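Village Hall and Green: Inspection Checklist with Comments
Ekcombe Locality, Gridham District
By the Locality Records Office, Monday
Last updated: June

The checklist covers public structures within the Ekcombe boundary, which lies 13 kilometres north of Gridham. Items are marked Satisfactory, Attention or Closed.

1. Boundary sign, Gridham road — Satisfactory. Lettering legible from 60 metres.

2. Former school, front steps — Attention. Second tread is loose. Handrail firm.

3. Church porch — Satisfactory. Slates replaced on the north side. Gutter clear.

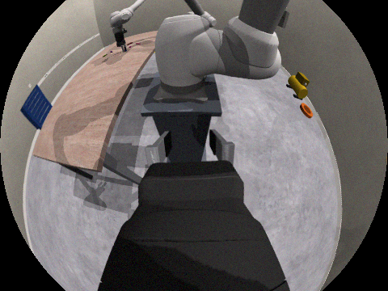 4. Footbridge over the Auer — Attention. Two deck boards have softened at the eastern end. The weight notice (400 kg) is to be refixed at eye level.

5. Old railway platform — Closed. The edge has fallen away over a length of 7 metres. Fencing to remain in place until the district engineer has reported.

6. Hall, main room — Satisfactory. Both exits open freely. Extinguisher tag in date.

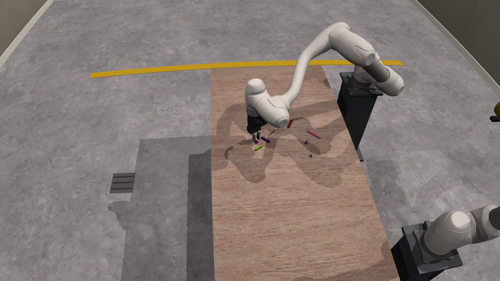 7. Hall, kitchen — Attention. Tap drips; the floor by the sink is worn and should be covered before the winter lettings.

8. Orkora Lane well — Satisfactory. Cover locked, key held at the district office.

9. Cemetery wall — Attention. Leaning at the south corner — visitors should use the west gate.

Items marked Attention will be inspected again within 60 days.

This site uses cookies. By continuing to browse you agree to their use.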